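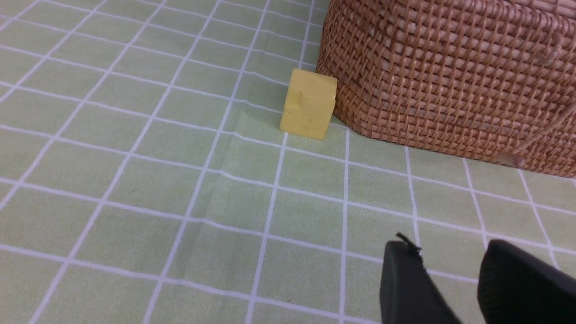 Account Security > Passwords and Logins

Moving off Zetell, what do I do with the old vault?

pondport_sk
I have 440 logins in Zetell and want to switch to Codel before my plan renews in July. The export is a plain text file with every password in it. I don't like having that on my laptop even for ten minutes. Is there a cleaner way?

haddad83
No direct transfer between those two. Export, import, check a few logins, delete the file, empty the trash. Pause your cloud backup first or a copy goes up with it.
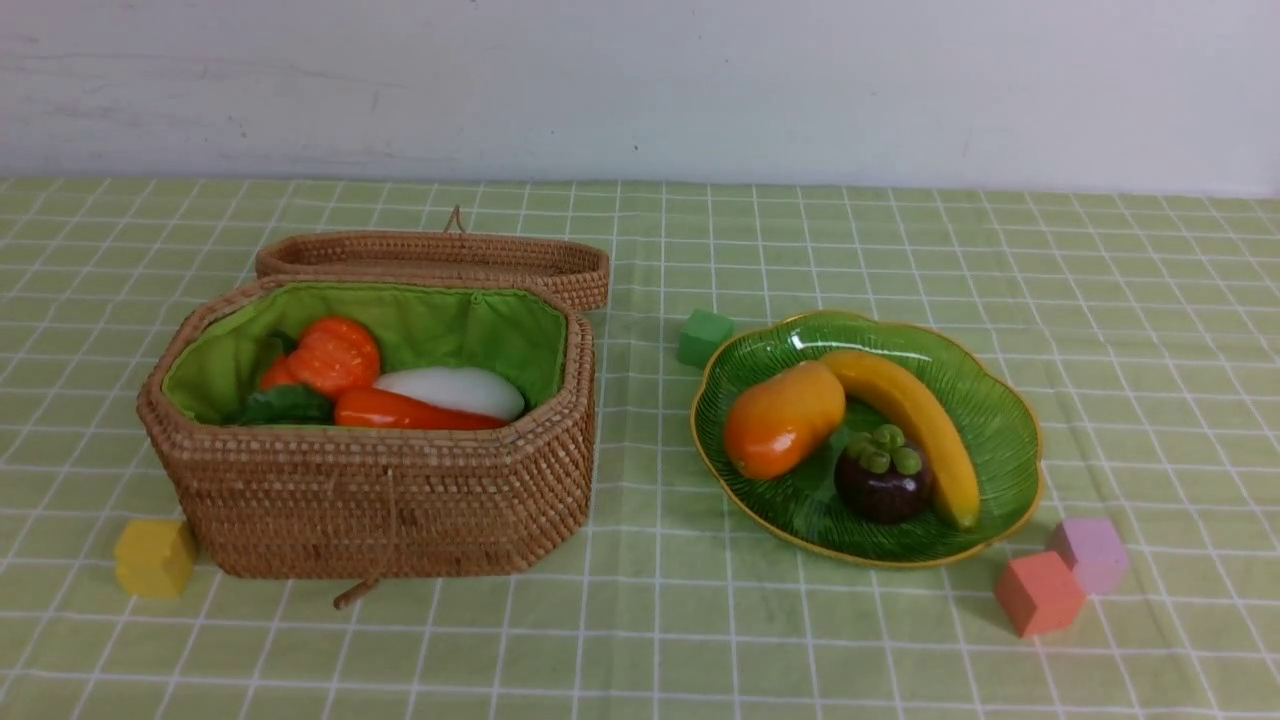 Also check the trash folder inside the vault, since old entries can come along in the export.

mlk_north
I'd skip the import. Roughly 200 of mine were dead accounts when I moved. Type in the ones you use and reset the rest when you need them.

haddad83
That's a lot of typing, and people give up halfway and reuse passwords. Import, then prune.

mlk_north
We disagree then. Change the email and bank passwords either way.

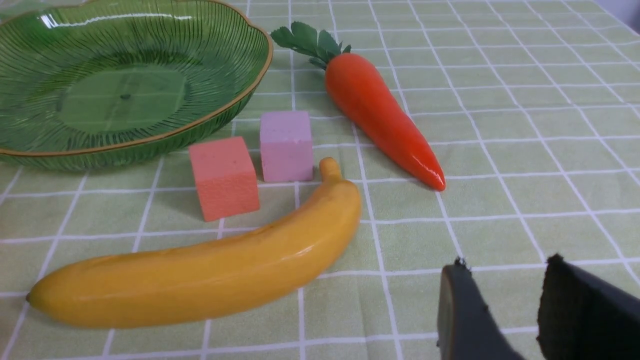
pondport_sk
Do my two-factor codes move over with the passwords?

haddad83
Only if you stored them in the vault. Codes in a separate phone app stay there and keep working.

pondport_sk
They're on my phone. I'll import tonight. Thanks both.
Siham Karaki

Related threads
Codel import stops at 1000 entries
Where to keep printed recovery codes
Closing a Zetell account for good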